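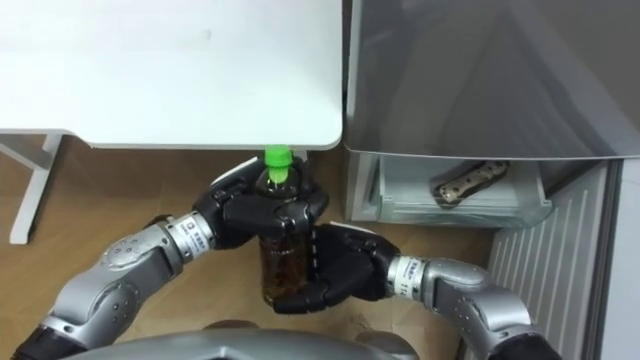 Ulla Wallin wants to know how anybody gets through a whole winter on soup without being bored stiff by January, and whether frozen pea soup is ever as good as fresh.

1/ Ulla, thank you, you've given me an excuse to do the soup thread! I've wanted to write this for ages. Short answer to the second part: pea soup comes out of the freezer BETTER. I will defend this to anyone.

2/ Start with the peas. Dried yellow ones, whole if you can find them, soaked overnight in far more water than looks sensible. I get mine from the Tindoleck stall at the Hellimow market, and they're the only ones I've had that go properly creamy while keeping a bit of skin. Split peas work too, and you can skip the soaking (but you lose that lovely lumpiness).

3/ My base is 200 grams of peas for me and one hungry guest. One onion, cut in half and left that way. Thyme, more than you think. Marjoram if there's some in the drawer. No salt until the peas are soft!!

4/ Then you leave it alone. Lid tilted, lowest flame, stir when you walk past. My pot is an old Clineritz with a chipped handle that I bought from a neighbor who was moving, and it holds heat so well that I turn the stove off for the last 10 minutes and it keeps on ticking.

5/ Mustard goes in the bowl, never in the pot. I used to stir it in at the end and the flavor just vanished. A fat spoonful on the rim of the bowl, and you drag each mouthful through it. The coarse brown kind is great, the sweet kind is also great, I go back and forth all winter.

6/ OK, freezing. Cool it completely, then ladle it into flat bags and lay them down until they're solid. After that you can stand them up like records. They thaw so much faster than a big round tub, and you can snap off a corner if you only want lunch.

7/ Leave out potatoes and cream if it's headed for the freezer. Potatoes turn grainy, and cream can split. Cook a potato on the side and drop it in when you reheat. Pasta, same thing. I learned that one with a minestrone that came back as a sort of pudding.
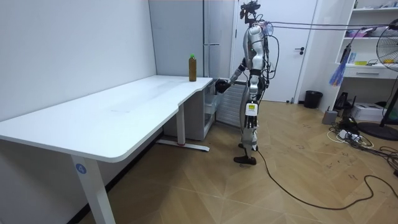
8/ Now the boredom question. I keep three soups on the go and never make the same one twice in a row. At the moment it's the pea, a red lentil with lemon, and a beet one with caraway that stains everything I own. By the time I'm back to pea I've missed it.

9/ Toppings do a lot of work too. Fried rye crumbs! Pickled onion! A soft egg on lentil soup is a whole different dinner. My current favorite is apple cut very small and fried in butter with a pinch of cumin, on the beet soup, and I could eat just that with a spoon.

10/ Bread. I'm not a baker, so I walk down to Ekström and buy the dark seeded loaf, slice it the same day and freeze that too. Straight from freezer to toaster. The heel gets dried out for the crumbs in the last post.

11/ Write the name of the soup on the bag BEFORE you fill it. Ink will not stick to a cold bag. Frozen lentil and frozen carrot look exactly alike, and I have put a soft egg on carrot and ginger. (It was pretty good.)

12/ Someone's going to ask about stock, so: water is fine for pea soup. The peas make their own. For lentil I save onion ends, celery leaves and parsley stems in a bag and boil them up when the bag is full. Go easy on anything from the cabbage family, it takes over.

13/ When you reheat, add a splash of water first, then heat it slowly and taste before you do anything else. It nearly always wants acid more than salt. Lemon, or a little vinegar from the pickle jar.

14/ Ulla, if you try the pea soup, tell me which mustard you went with! And if anyone has a good mushroom soup that freezes well without cream, please send it my way. Mine keeps coming out gray and thin and I'd love a fourth for the rotation.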